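5　作業台の準備と透明ケースの配置

5.1　この章の範囲

この章では、作業台に白色ボードを敷き、透明ケース(Flinari)を基準位置に置くまでの手順を説明します。ケースへの収納手順は第6章、清掃と保管は第9章を参照してください。
作業台の脚の高さ調整が済んでいない場合は、先に第4章の手順を完了してください。

5.2　用意するもの

作業台(天板の縁が木製のもの)
白色ボード(Bravitz)　1枚
透明ケース(Flinari)　1個
水準器
鋼尺(150 mm以上)
柔らかい布(乾いたもの、糸くずの出ないもの)
中性洗剤を薄めた水
保護フィルム剥離用のヘラ(樹脂製)

注記:金属製のヘラは使用しないでください。ケースの角に傷が付くと、補修できません。

5.3　白色ボードを敷く

1.　天板の上にある物をすべて下ろします。
2.　天板を布で拭き、ほこりと接着剤の残りを取り除きます。
3.　水準器を天板の長手方向に当て、次に短手方向に当てて、水平を確認します。気泡が基準線から外れている場合は、4.6項に戻って脚を調整します。
4.　白色ボードを、光沢のある面を上にして天板に載せます。
5.　ボードの辺を天板の辺と平行に合わせます。手前側と奥側には、天板の木地が細く見える程度の余白を残します。
6.　手のひらで中央から外側へ押さえ、浮きがないことを確認します。
7.　ボードの四隅を指で軽く押します。がたつきがある場合は、ボードを持ち上げ、下に異物が挟まっていないか調べます。

注意:ボードを天板の手前の縁からはみ出させないでください。腕や袖が引っ掛かり、載せた物ごとずれるおそれがあります。

注記:ボードは固定しません。両面テープを使うと、交換時に天板の塗装がはがれることがあります。

5.4　透明ケースの下準備

1.　ケースの外面に保護フィルムが残っている場合は、角からヘラを差し入れ、面に沿ってゆっくり引きはがします。
2.　内側のパネルにもフィルムが貼られています。開口部から指を入れ、同じ要領ではがします。
3.　布で全面を拭きます。指紋が落ちないときは、中性洗剤を薄めた水を布に少量含ませて拭き、続けて乾いた布で仕上げます。
4.　内側のパネルが所定の段に収まっていることを、側面から目視で確認します。傾いている場合は、いったん抜いて入れ直します。

警告:アルコール、シンナー、研磨剤入りの洗剤は使用しないでください。樹脂に白濁やひび割れが生じます。

5.5　透明ケースを基準位置に置く

1.　ケースの下部を両側から支え、ボードの中央付近に静かに下ろします。
2.　ケースの長手方向を、手前の縁から奥へ向かう向きにそろえます。
3.　鋼尺をケースの側面に当て、ボードの左右の辺と平行になるように向きを直します。
4.　ケースを軽く押して、がたつきがないことを確認します。
5.　ボードの上に工具や布が残っている場合は、ケースの周囲から取り除きます。

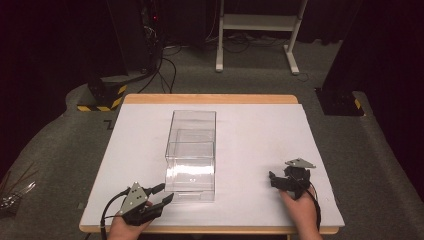 Groma 取扱説明書　第9版　14ページ

注記:透明な樹脂は照明を反射し、前面の下部が白っぽく見えることがあります。傷や汚れと紛らわしいときは、見る角度を変えて判断してください。角度によって位置が変わるものは反射です。

注記:ボードの表面にもケースの影と映り込みが出ます。向きを合わせる際は、映り込みの線ではなくケースの底辺を基準にします。

注意:作業台の手前でケーブルを使用する場合は、ケースの底に挟まないでください。ケーブルを引いたときにケースが動き、転倒するおそれがあります。

5.6　位置を直すとき

ケースがずれた場合は、ボードの上を滑らせず、いったん持ち上げて置き直します。滑らせると、底面とボードの両方に擦り傷が付きます。
ボードがずれた場合は、先にケースを下ろし、5.3項の手順5からやり直してください。

5.7　確認項目

□ 白色ボードに浮きやがたつきがない
□ 天板の手前側と奥側に余白がある
□ 内側のパネルが傾いていない
□ ケースの長手方向が手前から奥へ向いている
□ ケースの底に異物やケーブルが挟まっていない

すべての項目を確認したら、第6章「収納」へ進みます。交換用の白色ボードを注文するときは、部品番号154を指定してください。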